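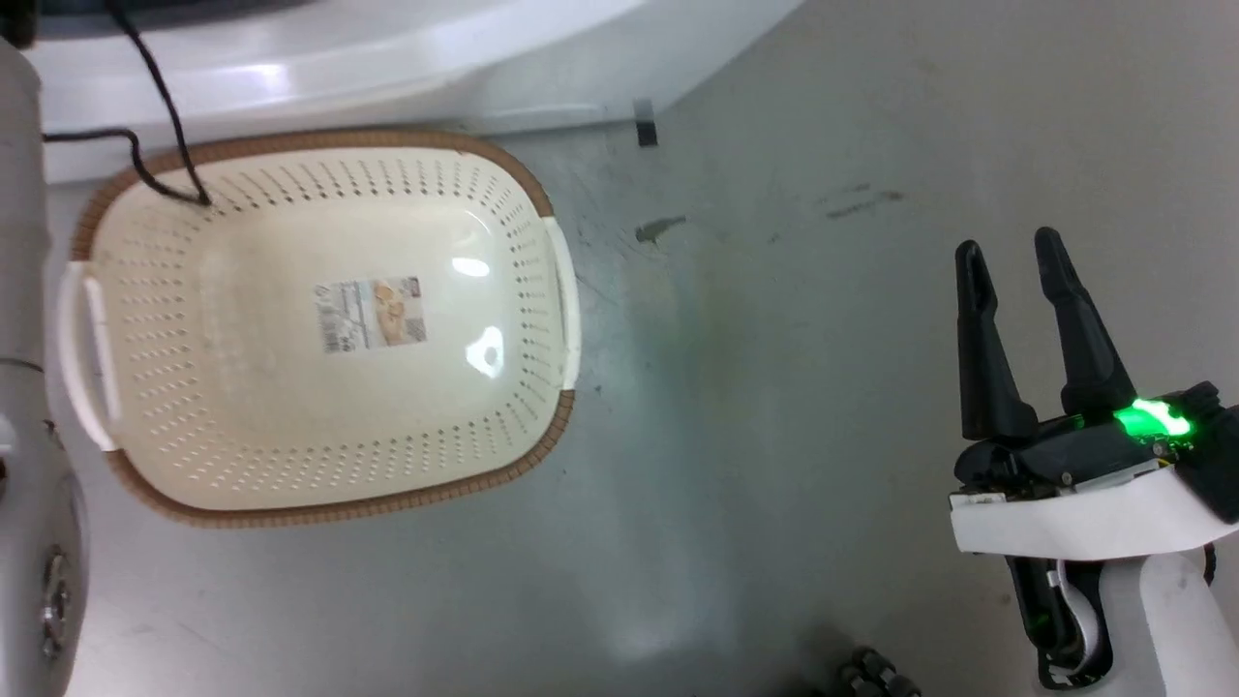

La cesta color crema con el borde marrón, todavía con la etiqueta pegada en el fondo.

Hola, lista:

Contesto a lo de las cestas, que se quedó colgado desde mayo. Yo al final cogí una Vamell de plástico, con agujeritos por los lados y un asa blanca en cada extremo. Me costó 293 pesos en Drollar (¡la de Manwood se iba a 770!) y para lo que la quiero me sobra. La etiqueta no he conseguido despegarla entera en otras, así que a esta ni la he tocado, ¿alguien sabe si con aceite sale bien?

> El 20 de junio de 2018 se escribió:
> ¿Y los peluches los metéis en la lavadora
> o a mano? Tengo uno de pelo largo y me da
> miedo que salga hecho un estropajo.

Pues yo a máquina, sin miedo.

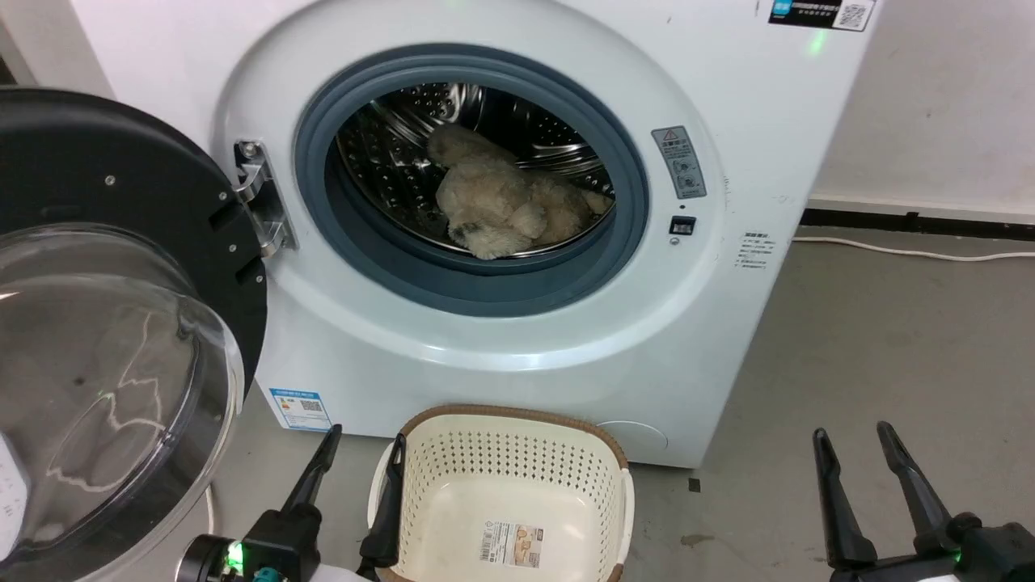 El mío es beige, de esos greñudos de pelo rizado, y va él solo en el tambor, programa frío de 23 minutos y centrifugado bajito. Suavizante no le echo, que lo apelmaza. Luego a la cesta, y a la sombra un par de días, con un cepillado cuando ya está casi seco. Si tiene ojos pegados, mejor dentro de una funda de almohada.

Ya me contaréis, y lo del aceite también, porfa.

Saludos desde Hamada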